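Ticket: rack task, two-arm cell, Durness
Raised by: Danai Sfakianakis
Status: open

Problem
Rule 6 in the cell sheet says one arm in the rack at a time, other one parked. Not being kept to. Right gripper in among the tubes, left one open at the red tube on the left edge of the rack, which isn't sitting upright.
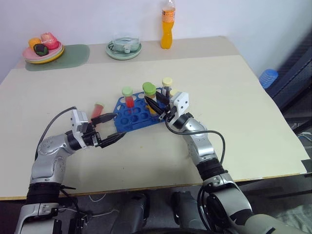
Checks
- Speed cap: fine.
- Interlock: off in the Tamura profile. Should be on, see sheet.
- Cable slack: not checked yet

Libor Šimko, 14:10
Switched interlock back on, ran 23 picks, no overlap. Dont copy the old profile over to Sidton please.

Danai, 15:30
Ok. Can we also get "tube leaning = stop and reseat by hand" added to the rules? Leaving this open untill the sheet is updated.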